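Notebook, drawer task, March
Started 9:40, quit when my thumb did

Okay, picking up from the last entry, where I was grumbling about the foam. I've changed my mind about the foam. I went through the first batch from Malbridge (the annotation people, not the town) over coffee this morning, and the grasps on the little foam chunks are the cleanest thing in the whole set. It's the drawers that are a mess. Half of my own clips show me giving the drawer a second tug after I've already let go once, and I have no memory of doing that. Apparently I'm a double tugger!

Where we stand: 3,208 demos in the Vatel folder as of this morning, all tasks together. Of those, 887 are foam into drawer, and I'd like that number to go up a lot before anybody starts another training run. The last policy we trained on this task (Weta, the small one) was great at getting its fingers down to the foam and then sort of lost its nerve at the drawer. It would hover. My guess is that we've been far too consistent about how far the drawer is open at the start, so anything a bit more closed or a bit more open looks like a strange new world to it.

So today's plan was variety on the drawer and nothing else. Same organizer, same table, same lights. I'm writing down what I did so whoever takes the next block can do the same or argue with me.

Drawer opening: five settings, from barely cracked to nearly all the way out. I put pencil ticks on scrap card and checked against that before each one, then gave up on the card after the first hour and just eyeballed it. I think the eyeballing is fine and maybe better. If you want to be strict, the card is in my top desk drawer.

Which drawer: bottom left for the first 40 demos, then I started moving around the bottom row. I left the top row alone. Reaching up there makes my wrist roll in a way the arm on the Doherty bench can't copy, and the replay check throws those out anyway, so please don't spend your morning on it like I did last month.

Foam start position: anywhere you can reach without leaning. I caught myself putting it back in the same spot over and over (you really do get into a groove) and began tossing it down instead. Tossing is good. If it lands on its edge, leave it on its edge, those are useful.

Speed: slower than feels natural on the way in, normal speed on the lift. I know I keep saying this. The clips where I rushed the approach are the ones where tracking drops out for a few frames and then the whole demo has to go in the bin.

One thing I noticed and want to remember. When I squeeze the trigger early, before the tips are properly down around the foam, it pops away sideways, and I chase it. The chase clips look terrible and I've been deleting them on the spot. Now I'm wondering if I should keep them with a tag. The policy is going to knock foam around too, and at the moment it has never seen anyone recover from it. I kept the ones from this afternoon and tagged them "chase" in the log. Tell me if you hate this and I'll pull them out again, it's only a filter.

Also, and this is purely a complaint, the grip is hard on the hand after a couple of hours. I've started holding it with my index finger curled further round and my thumb on the body, and that helps some. Take breaks! I didn't and I'm typing this mostly with my left hand.

Sync was fine all day apart from one restart just after lunch. The clips on either side of the restart are in a separate folder called after_lunch, and I haven't looked at them yet. If the clocks are off they'll need shifting before they go over to Malbridge, so leave that folder out of tonight's upload.

Still to do: more starts with the drawer barely cracked, because those are fiddly and I avoided them without meaning to. Somebody with a different height from me should do a block as well, I suspect the policy currently thinks everyone in the world has my elbows. And I'd like to try one short session with two pieces of foam out at once, just to see what the annotators make of it.
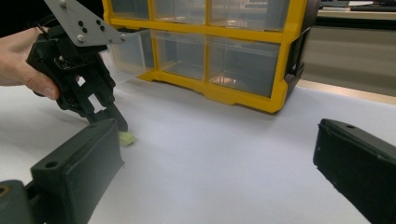

Charger for the second gripper is back on the shelf by the sink, and the spare fingertip screws are in the mint tin next to it.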